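Staro
Home care and packing, since the first shop on Grekis Street
Jobs > Current openings > Household Sorting and Packing Assistant

Household Sorting and Packing Assistant (part-time)

Location: Staro workroom, Grekis Street, with visits to clients' homes
Hours: 15 per week, mornings
Contract: permanent after a trial period
Posted: 22 January 2025
Reference: Felta 2

About the job

Staro sorts, folds and packs household goods for people who are moving to a smaller place, going into assisted living, or clearing the home of a relative. Most of what we handle is small. Furniture goes to a separate moving company. We deal with what is in the drawers, on the shelves and at the back of the closet: clothing, linens, kitchen tools, sewing supplies, stationery, dry food, candy, toys and so on.

We are looking for one assistant to join the Felta team. Felta is our name for the small-items service, where every object is picked up, looked at and put in the right group before it goes in a box. The work is slow in places. A single dresser can take a whole morning, and a kitchen usually takes longer than the client expects.

You will spend most of your time in the workroom and the rest at clients' homes within the city. The van leaves from the workroom, so you do not need your own car.

What you will do

Clear and cover the work table before each job.
Empty boxes, bags, baskets and drawers onto the table and sort the contents by type.
Match socks and gloves, roll or fold them, and set singles aside in the odds bag.
Fold shirts, towels and bed linens to the sizes on the wall chart.
Check packaged food and candy for a date. Sealed items in date are kept together. Open items are shown to the client or the team lead before anything is thrown out.
Write a label for each box and copy it to the job sheet.
Read the job sheet back to a coworker at the end of the shift.
Sweep up, shake out the table cloths and put the baskets away.

What we ask for

No formal qualifications are required. You should be able to stand at a table for most of a morning, with breaks, and lift a packed box of up to 15 pounds on your own. Heavier boxes are moved by two people.

You need to read and write English well enough to fill in labels and job sheets. A second language is useful. Many of our clients keep food, medicine and papers with labels in Chinese, Bengali, Polish or Spanish, and it saves time when someone on the team can read them. Please say in your application which languages you read and how well.

Experience in a laundry, hotel, thrift store, warehouse or school kitchen is helpful. So is having run a household. We will train you in our folding sizes and labeling.

You will be handling other people's belongings, some of them private. We do a background check before the first home visit, and Staro pays for it. Phones stay in the lockers during home visits.

Trial session

Applicants we would like to meet are invited to a paid trial session at the workroom. It lasts one morning and pays $50, whether or not we offer you the job. You will be given a mixed lot of everyday things and asked to sort it with a member of the Felta team. Clothing and food are often mixed together in these lots, as they are in real homes, and we want to see how you group them, where you put things you are unsure of, and whether your labels can be read by someone else.

There is no time limit. Please ask questions as you go. Wear closed shoes and tie back long hair. We supply gloves, tea and coffee.

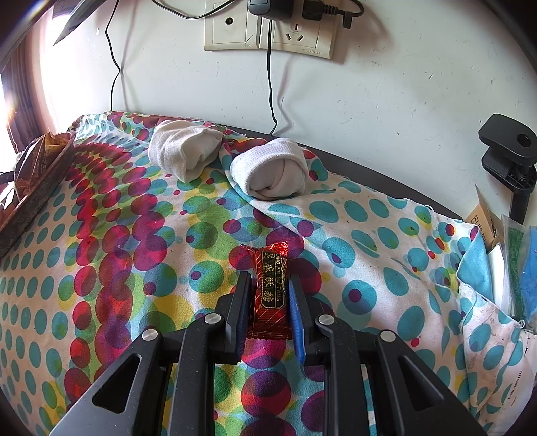

Bhuiyan
Team Lead, Felta small-items service

Rolled socks and a wrapped sweet on the same table make a fair sample of the work. The socks go to clothing. The red wrapper reads "JING PIN SU TANG" along with the Chinese characters, so on the job sheet I would write it as "candy, wrapped, red" and copy out the name under it. Copy the words you can read and leave a gap for the ones you can't. Someone will fill it in later. Please don't guess at a product name.

I run the trial sessions and I also train whoever starts. The first month is spent at the table with me, mostly on clothing and linens. Kitchens come after that.

Pay and benefits

Pay is reviewed every May. Assistants receive paid sick leave from the first day, a yearly shoe allowance of $200, and a transit pass for weeks with home visits. There is a $300 bonus when you complete the trial period. Work clothes are washed at the workroom.

How to apply

Send a short letter by mail or drop it off at the Grekis Street counter during opening hours. Put "Felta 2" on the envelope. Tell us:

your name and how to reach you
which mornings you can work
any jobs or home experience that fit
languages you read
when you could start

A resume is welcome but you do not have to include one. We do not need a photo. Applications are read as they come in, and the posting stays up until the position is filled. We reply to everyone by letter or phone.

If you need a seat at the table, larger print on the job sheets or another change to do this work, mention it in your letter and we will have it ready for the trial session.

Back to current openings
Print this page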